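Protokoll der Hausversammlung Mornholm, August

Ort: Gemeinschaftsraum, Beginn kurz nach sieben
Protokoll: ich, Muammer Değirmenci (hat sich ja sonst keiner gemeldet, und ich tippe inzwischen ganz gern)
Leitung: Elibariki Mfaume

Wir haben mit dem Protokoll vom letzten Mal angefangen. Eine Korrektur: Der Schlüssel zum Fahrradkeller hängt bei Familie Asadi und nicht bei mir, bitte nicht mehr abends bei uns klingeln. Ansonsten angenommen, ohne Gegenstimme.

TOP 1 Kasse
In der Hauskasse liegen 337 Euro. Davon geht noch die Rechnung von Kaston für das neue Türschloss ab, die hat Elibariki dabeigehabt und herumgereicht. Der Vorschlag, den Rest komplett ins Sommerfest zu stecken, kam von mir und wurde freundlich, aber deutlich abgelehnt. Wir nehmen 40 Euro für Getränke, Essen bringt jeder selbst mit. Kartoffelsalat bitte absprechen, letztes Jahr waren es fünf Schüsseln und kein einziges Brot!

TOP 2 Putzsachen und Schüsseln im Waschraum
Das war der lange Punkt. Seit dem Ausräumen des alten Regals steht vieles auf dem Boden, und es weiß eigentlich keiner mehr, was wofür ist. Elibariki hat erzählt, dass er seine Wollsocken in derselben Wanne eingeweicht hat, in der vorher jemand den Wischmopp ausgespült hatte. Große Heiterkeit, nur bei Elibariki nicht so. Wir sind dann alle zusammen rübergegangen und haben uns die Ecke angeschaut, was der Sache gutgetan hat, weil vorher drei Leute von drei verschiedenen Wannen geredet haben.
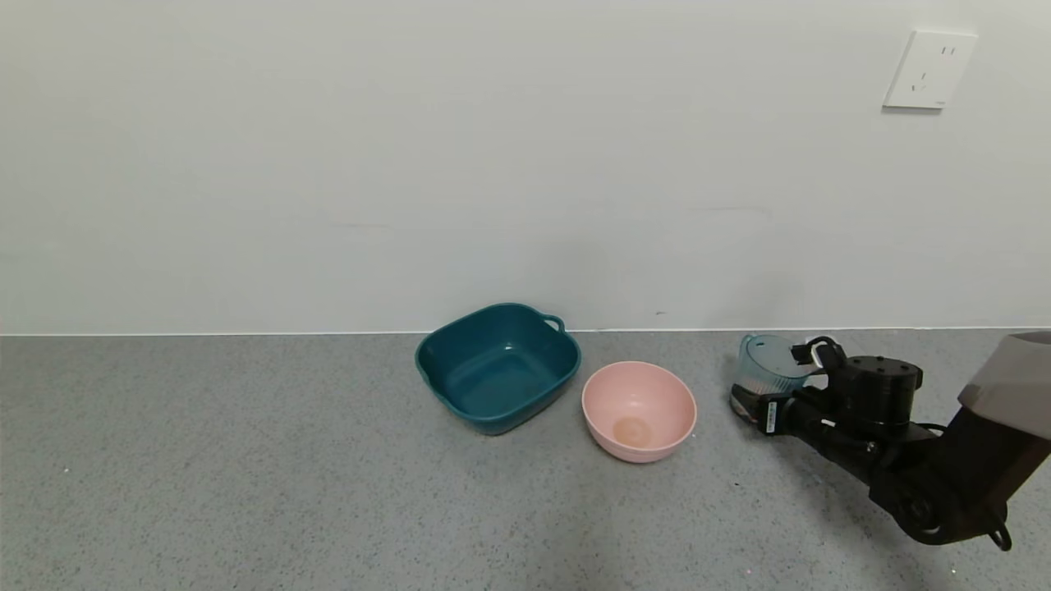

Zu TOP 2: die petrolfarbene Wanne und die rosa Schüssel an der Wand, beide leer

Beschlossen haben wir nach einigem Hin und Her: Die dunkle, eckige Wanne ist ab jetzt nur noch zum Putzen da, also Mopp, Lappen, Treppenhaus. Die runde rosa Schüssel ist für Handwäsche und wird nicht mehr zum Wischen genommen, auch nicht „nur mal schnell“. Zum dunkleren Kreis unten in der Schüssel gab es zwei Meinungen, Fleck oder einfach der Standring. Frau Asadi probiert es mal mit Natron und berichtet beim nächsten Treffen. Ich habe angeboten, die Sachen mit wasserfestem Stift zu beschriften, und das darf ich auch, aber bitte klein (so der ausdrückliche Wunsch der Runde, ich nehme das nicht persönlich).

Offen blieb, wo das Ganze auf Dauer hin soll. Ich fände ein niedriges Brett an der Wand schön, Elibariki möchte lieber ein schmales Regal, damit man darunter noch wischen kann. Die Steckdose muss auf jeden Fall frei bleiben, da waren wir uns sofort einig. Die Abdeckung sitzt außerdem ein bisschen schief, das gebe ich an die Hausverwaltung Wuvska weiter, zusammen mit der Frage, ob wir überhaupt in die Wand bohren dürfen. Bis dahin bleiben Wanne und Schüssel am Boden stehen, und wer etwas benutzt, leert es aus und stellt es wieder an die Wand.

TOP 3 Putzplan
Der Plan läuft so weit gut. Neu ist, dass wir im Treppenhaus alle zwei Wochen wechseln und nicht mehr jede Woche, das war vielen zu hektisch. Elibariki hängt die neue Liste unten an die Pinnwand. Tauschen ist erlaubt, dann aber bitte auf der Liste ändern und nicht bloß im Vorbeigehen zurufen, ich vergesse das nämlich sofort wieder.

TOP 4 Verschiedenes
Die Kellertür quietscht immer noch, ich bringe Öl mit. Im Gemeinschaftsraum liegt ein blauer Schal, der gehört offenbar niemandem aus der Runde. Familie Asadi bekommt Besuch und fragt, ob der Raum dafür frei ist, ja, ist er, sehr gern!

Aufgaben bis zum nächsten Mal
Muammer: Wuvska anschreiben, beschriften, Öl
Elibariki: neue Putzliste, Preise für ein schmales Regal
Frau Asadi: Natron

Schluss gegen Viertel vor neun, der nächste Termin kommt per Aushang.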